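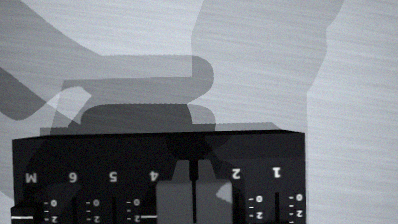 Incidencia: pérdida de referencia al mover el fader del canal 3
Publicado el 14/05/2020 por Karla Alvarado

Entorno: célula simulada Adum, escena de la mesa de mezclas, cámara de muñeca en escala de grises. Controlador Gerov, pinza de dos dedos.
Estado: resuelto, con una tarea pendiente.

Síntoma
La pinza baja sobre el canal 3, cierra y tira, pero el fader no se desplaza. El controlador termina la secuencia sin error y marca la tarea como completada. En una tanda de 50 episodios falla casi siempre en el canal 3 y de forma esporádica en el 4. Los canales 1 y 6 no fallan.

Registro
Cyprian Cieślak repite la tanda con la semilla fija. Mismo resultado. La fuerza de cierre se queda en el valor de vacío, de modo que los dedos cierran sin nada entre ellos.

Se revisa la malla de colisión del fader. Correcta. Se descarta el modelo físico.

Se revisa el estimador de pose. La vista de la muñeca tiene la mesa del revés: la fila se lee M, 6, 5, 4, 2, 1 de izquierda a derecha, con la pinza tapando el hueco entre el 4 y el 2. El estimador numera por orden de detección y supone que las etiquetas visibles son consecutivas. Al faltar una, asigna el 2 a la posición del 3 y el objetivo se corre hacia un lado.

Tainá Peixoto propone tomar como referencia las marcas cortas y los ceros de cada columna. Probado: funciona con luz uniforme. Con la iluminación de la escena Kerkholm, no. Las sombras tienen el borde muy definido y cruzan el panel; las marcas de la izquierda salen más apagadas que las de la derecha y el umbral global las pierde. Además, el detector toma algún borde de sombra por borde de la caja.

Se desactivan las sombras y se repite. El desplazamiento baja pero no desaparece, lo que confirma dos causas independientes: la oclusión de la etiqueta y el umbral.

Causa
1. Numeración por orden de detección, sin comprobar la separación entre etiquetas.
2. Umbral único para toda la imagen.
3. La tarea se da por completada al agotar la trayectoria, sin leer la posición final del fader. Este punto ocultó los otros dos.

Corrección
— La posición de cada canal se calcula a partir de la imagen previa a la aproximación, con la fila completa a la vista, y se congela durante el descenso.
— Umbral adaptativo por ventanas.
— Si la fuerza de cierre no supera la de vacío, la secuencia se aborta y la pinza sube.

Verificación
Tanda larga con sombras activas: 1.745 episodios, ningún falso «completado». Quedan abortos por cierre en vacío en el canal 4, todos recuperados al segundo intento.

Pendiente
Ryszard Makowska pide no pasar el cambio a la célula física de Szczepańska hasta que la lectura de posición final esté integrada. Hasta entonces la versión anterior sigue bloqueada allí: un tirón con objetivo desplazado puede cargar lateralmente los dedos. Asignado a Danuta Makowska, revisión en julio.

Contacto: soporte de simulación, Gerov | © 2020 Gerov | Volver arriba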